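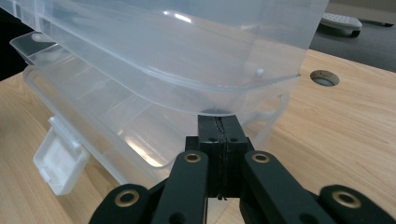

**Household Storage Reuse Pilot: progress to the end of May**

The short version for Khurana: the pilot is running, the money is mostly unspent, and I don't yet believe the numbers we are getting.

## Sign-ups

We planned for 300 households and have 33 that returned a first form. Zosach, who handle outreach, report "strong interest" in every update. I asked what that meant and got a list of people who had opened an email. I would not pass that on to your board as interest.

## What households report

The claim behind the project is that people who swap outgrown storage goods through the exchange buy fewer new ones. Nearly 30 of the forms say yes, we bought less. The question was worded so that yes was the polite answer, and it asked people to remember a whole winter. Ranix has drafted a receipt-based version. It's duller and longer, and I expect fewer people to finish it. I'd still take it over what we have.

## The exchange point

Open on Sunday afternoons. Drop-offs are well ahead of pickups, so the back shelves are filling with things no household has asked for. Lids without boxes are the worst of it. Etik has offered a second room at the same rent. I have said no for now, as more room would only hide the problem.

## Spending

Under budget, mainly through the low sign-up. Please don't read it as a saving.

## Next

- Replace the form before any new household joins.
- Stop taking loose lids.
- Give the outreach 3 more months, then decide whether the second payment should go ahead. On present evidence I would hold it back.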